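Drindetti Institute of Technical Studies
Short Course in Robot Teaching
Handout for Session 3: Showing a Robot a Task

Prepared by Lilian Kioko, course leader. Laboratory sessions supervised by Shabani Kariuki.

Purpose of the session

This handout accompanies the third lecture and should be read before the February laboratory. Students are expected to know the material of the first two sessions, in particular the meaning of the terms state, action and policy.

A robot may be given a task by writing out each movement in advance. The method serves well where every part arrives in the same place and the same position. It serves badly in a stockroom, where soft, worn or badly stacked goods must be handled as they are found. In such places it is often quicker to show the robot what is wanted and to let it learn from the record. This is called teaching by demonstration.

1. Guiding by hand

The teacher takes hold of the robot's arm and moves it through the task while the joints are free to follow. The joint positions are stored throughout. No separate control device is needed, and the teacher feels directly how far the arm can reach.

The method has limits. The teacher's own body may block the robot's cameras. A person has only two hands, and guiding two arms at once is tiring and seldom gives smooth movement. Students will find that a second pair of hands helps, but that two teachers must agree the order of movements beforehand.

2. Remote control

The teacher stands apart from the robot and drives it by means of hand controllers or a pair of smaller matching arms. The cameras then see only what they will see when the robot works alone, and the record suits learning well for this reason. Against this, the teacher loses much of the sense of touch. Beginners press too hard on light objects and let heavy ones slip.

Delay between the teacher's movement and the robot's response should be checked at the start of every session. The Brorker controllers in Laboratory 2 have a test routine for this purpose, and its result is to be entered in the log.

3. Recording the teacher's own hands

In the third method the robot is absent while the task is shown. The teacher does the work in the ordinary way and a camera at head height records it. Large amounts of material can be gathered cheaply, and the work is done at a natural speed. The difficulty lies in the step that follows: a human hand and a gripper differ in shape, strength and reach, and the record does not contain the forces used. Hand positions must be estimated from the pictures, and the estimate is poor wherever fingers are hidden behind the object.

4. Choosing what to show

A set of demonstrations should cover the variety that the robot will meet. The Kashindye set, used in this course, holds 1000 demonstrations of stockroom handling, of which 700 are set aside for training. The remainder are kept for testing and must not be opened before the final assignment.

Each demonstration should have a clear beginning and a clear end. Pauses, changes of mind and small corrections need not be removed. A correction shows the robot how to recover -- a thing it cannot learn from faultless work alone. Demonstrations in which the teacher gives up are to be marked as failed and kept in a separate folder.

5. Worked case: large flat loads

Flattened boxes are a useful study. A tall stack is wide enough to hide much of the room, its layers can slide over one another, and its edges give the fingers little to hold. Both hands must act together, and the grip of one affects the load on the other.

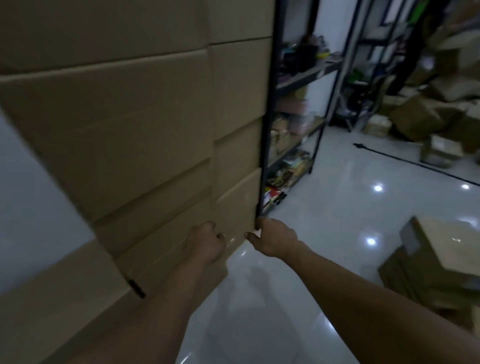

Figure 1. Two-handed grip on a stack of flattened cardboard boxes in a storage room, viewed from head height.

Points for discussion in the tutorial group:

The two hands do different work. Consider how a learning method should record this, and whether one policy should govern both arms.

The load fills much of the view. Consider which further camera positions would be of use, and what each would cost in weight and wiring.

Ceiling lights are reflected in the glossy floor. Neema Athumani's notes on reflections, issued with Session 2, should be consulted on the errors these may cause in judging distance.

A cable lies across the floor. Consider how a moving robot should be made to treat such an object.

6. Work to be handed in

Each student shall submit a written comparison of the three methods as applied to one handling task of their own choice. The length is not to exceed 700 words. Work should reach Tatu Mushi by Sun 22 January through the Adura system. Requests for more time are to be addressed to Kibet Lukumay before that date.

Students who have not yet signed the laboratory safety form will not be admitted to the practical session.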